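SELLMONT, January (Tirken Newswire) - Gas network operator Dalgleish said it has awarded a contract to engineering company Tostetti to replace 85 kilometers of high-pressure pipeline between the Sellmont compressor station and the coast. The contract is valued at 200 million euro, excluding tax.

The existing line entered service in 1960 and operates below its design pressure. The new pipe will follow the same corridor, apart from a short diversion at the river crossing. Tostetti will supply the pipe, valves and cathodic protection, and will carry out hydrostatic testing before handover. 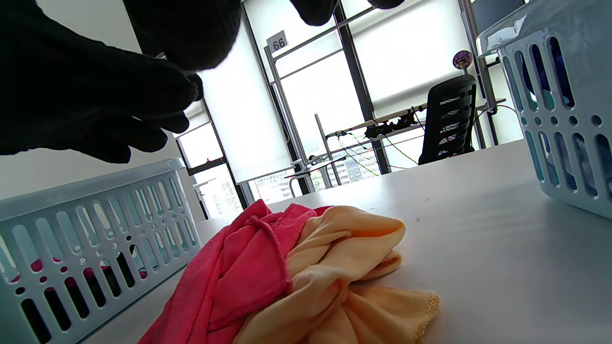 Alistair Pringle said the present line would stay in operation until each replacement section had been tested and tied in, and that industrial users would receive written notice of any pressure reduction.

Dalgleish will finance the work from its own funds and a long-term bank loan. Tariffs for the current regulatory period are unchanged. Route drawings and the environmental report can be viewed at the Sellmont office.

Contact: Torquil Gillies, Dalgleish press office, extension 1833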